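Play Food Appeal Fills Shelves at Plelunach Toy Library

Posted 4/4/18

The toy library at Plelunach has a new play kitchen corner after an appeal for pretend food brought in more than its organizers had planned for. Families who borrow from the library gave cookies, cakes, fruit and small dishes through March, and the first sets are now ready to go out on loan.

The tea party set is the one most people have asked for. It is built around a floral serving tray and can be borrowed for three weeks at a time.
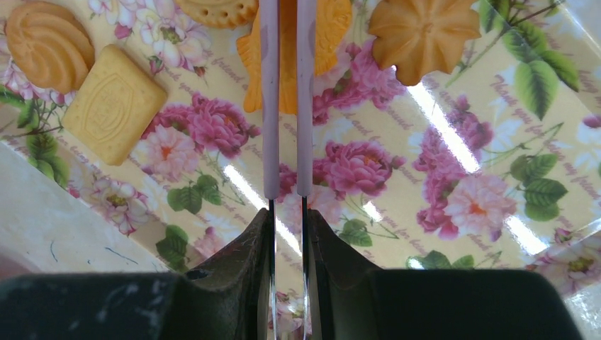
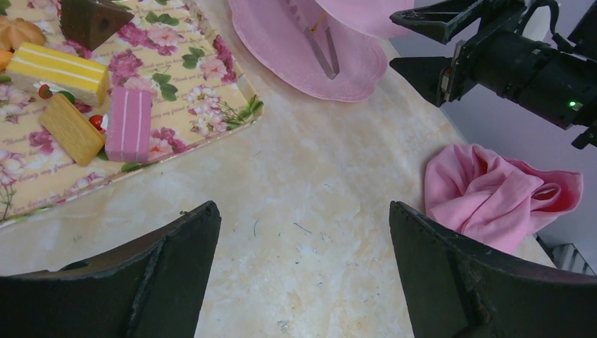 Cookies and the floral tray from the tea party set.

Lenuța Mihăilă wrote on the library's message page that her daughter had the set on a trial loan and served the same five guests every afternoon until it was due back. She asked whether a second teapot could be added, as the one supplied is small and there were arguments over who got to pour. She also said the cakes were a better size for little hands than the ones in the old picnic basket, which she hopes will be retired.

The picnic basket will stay for now. Ruxandra Coman, who runs the lending desk, said it is still borrowed most weeks, mainly by families with toddlers, and that a few missing pieces will be replaced out of the spare box.

The appeal began when the library's old play kitchen lost an oven door and most of its saucepans. A replacement kitchen had been priced at 2,000 dollars with delivery and fitting. The library set out to raise that sum and ended with 3,000, helped by a bake sale and a raffle at the Clakorier community hall. The extra money has paid for storage tubs, labels and a low table where children can try a set before taking it home.

In all, 55 households gave toys or money. Items that were cracked or had flaking paint were turned away, and everything else was washed and left to dry before being sorted by theme. There is a bakery set, a breakfast set, a fish market set and two picnic sets besides the tea party. Each one goes out in its own tub with a card listing the contents.

Borrowers are asked to check the card when they pack up. The cherries and other small pieces go in the zip bag inside the lid. Small pieces are not suitable for children under three, and the tubs that contain them carry a red sticker.

Radu Voicu, who sorted many of the donations, said cookies were the easiest thing to come by and bread was the hardest. The breakfast set has eggs, bacon and a jar of jam but only one slice of toast. Anyone with spare toy bread, or a toaster that still pops up, can leave it at the desk during opening hours.

The library would also like a second serving tray with a raised rim, and plates that do not have sharp edges. It has enough plastic vegetables and cannot take any more.

Sets can be reserved in person or by phone. Membership is free for families living in Plelunach and costs 12 dollars a year for everyone else. There is a waiting list for the tea party set, and members may hold one reservation at a time. Late returns are charged at 50 cents a day, with the money going toward replacement pieces.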